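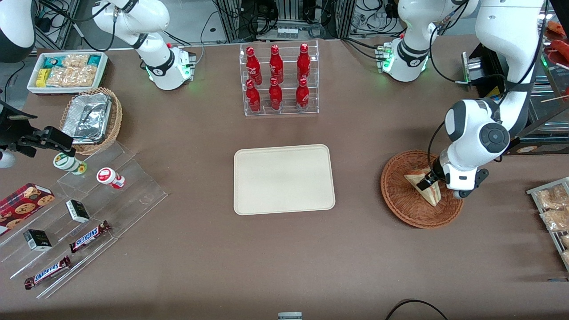
The left arm of the two-armed meal packing station at Kulier holds a wrapped sandwich above a wicker basket.

Kulier suspends robot meal packing after gripper fault

NULTVILLE, November 17, 2018 - Kulier has suspended unattended operation of its two-armed meal packing station in Nultville after a fault caused one of the grippers to stay closed when it had been told to open.

The company said no one was hurt. A staff member who reached in to free a wrapped sandwich was a short distance from the arm when it started its next movement. She stepped back and pressed the emergency stop. The arm halted before it touched her.

The station picks sandwiches, drinks and packaged snacks from displays on a tabletop and places them on trays for customers. It was installed in January and had completed 1,771 orders before the incident, according to a notice sent to staff and to the building's owner, Aquino.

Comfort Osei, operations manager at Kulier, said the first sign of trouble was a run of crushed sandwiches on the left arm.

"The gripper was closing further than it should have, and on several orders it was slow to let go," Ms. Osei said. "Those orders were recorded as packing errors. They should have been recorded as equipment faults, and the station should have been stopped at that point."

A review of the station's records found 33 late releases by the left gripper. None had been passed on to Seritz, the firm that maintains the arms.

Seritz has traced the fault to a worn connector in the cable serving the left gripper. When the wrist was turned to certain angles, the signal to open was lost for a moment and the controller carried on as though the item had been put down. The right gripper was tested in the same way over 1,117 cycles and did not show the fault.

Otakar Kopecký, service engineer at Seritz, said the connector had been replaced and the software changed so that the arm will not move on until the gripper reports that it is open. If that report does not arrive, both arms will stop and stay stopped until a trained person resets them.

The review also looked at how the staff member was able to reach the table while the arms were powered. The light barrier along the front edge had been switched off to allow restocking and was not switched on again. Kulier said the barrier will now be turned off only with a key held by the shift supervisor.

Isla Cairns, who represents staff at the Nultville site, welcomed the change but said training had been too short. "People were shown how to fill the racks. They were not shown what to do when something gets stuck," she said.

All staff who work near the station will complete a new half-day course before it returns to normal service. Until then the arms will run at reduced speed, with an attendant present and the barrier on. Customer orders are being packed by hand at the main counter.

Kulier has not set a date for a full return to service. Questions about the review may be directed to Anjani Goh at the company's Nultville office.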